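Small Cars Deserve a Manual Again

Harkavent says the next Voken hatchback will be sold with an automatic only. The company confirmed it in May, in one line near the bottom of a release that was mostly about paint and wheels. I think it's a mistake.

The current Voken makes 110 horsepower. With that little power, the gearbox matters more than it does in a big sedan. A driver who can pick second gear before a hill gets more out of the engine than one who waits for the software to make up its mind. I drove both versions over the same 35 miles of back road, and the automatic was a gear too high for most of it.

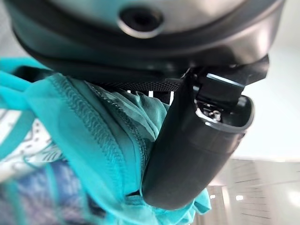

Harkavent's argument is cost. Frauke Thiele, who runs the small car program, told Inside that certifying a second transmission no longer pays when so few buyers ask for it. I don't doubt her numbers. But few buyers ask because few dealers stock one. When I called around for a manual Voken last spring, the closest was 191 miles away, and it was yellow.

The Zoubi shows there is another way to do it. It still comes with a six-speed on the base trim, and the automatic is an option. Yayra Annan, who sells them, says the manual cars leave her lot first, mostly to people under 30 and people over 60.

I'm not asking for a manual in everything. The 207-horsepower Voken wagon is a family car that spends its life in traffic, and the automatic suits it fine. The hatchback is a different kind of car with a different buyer. Harkavent should keep the third pedal on the base model and let people order it.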